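Re: [hurnton-quilts] Prewashing backing fabric?

Thanks for all the replies, my inbox has never been so colourful! I've got 2 backings to sort before the November show and I still can't decide whether to wash first. Mum never did and her quilts crinkled beautifully, but she only used cream homespun.

The blue is the one I'm worried about. 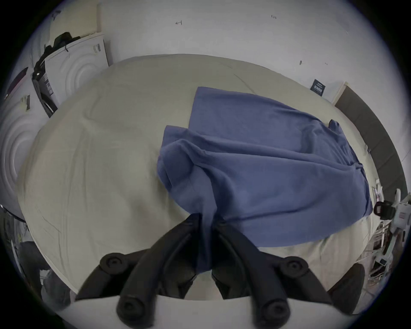
Nisha Nishad wrote:
> Always prewash the darks, Marlene. Cold, with a colour catcher,
> and again if the catcher comes out tinted. I lost a cot quilt
> to a navy once and I'm still cranky about it.

Right, cold wash it is, Nisha. Does anyone bother with vinegar? Maiara swears by it, Josué reckons it does nothing but stink up the laundry.

I'm leaning towards leaving the green one alone (the Guerra pattern finishes small, so a bit of shrinkage won't hurt).
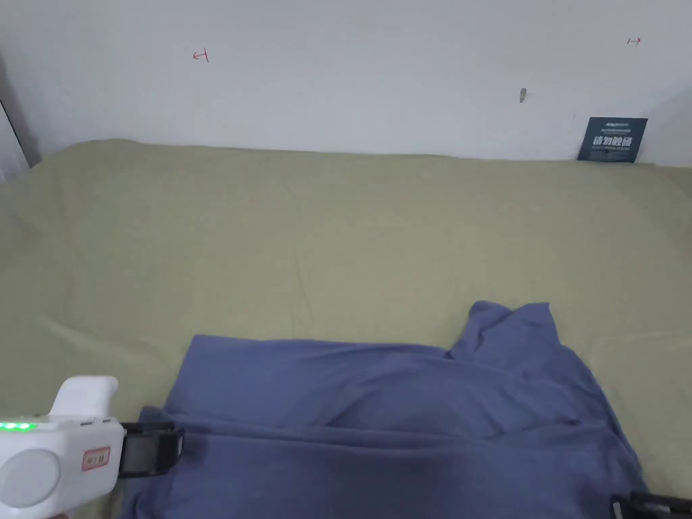

Green one, spread out

Cheers,
Marlene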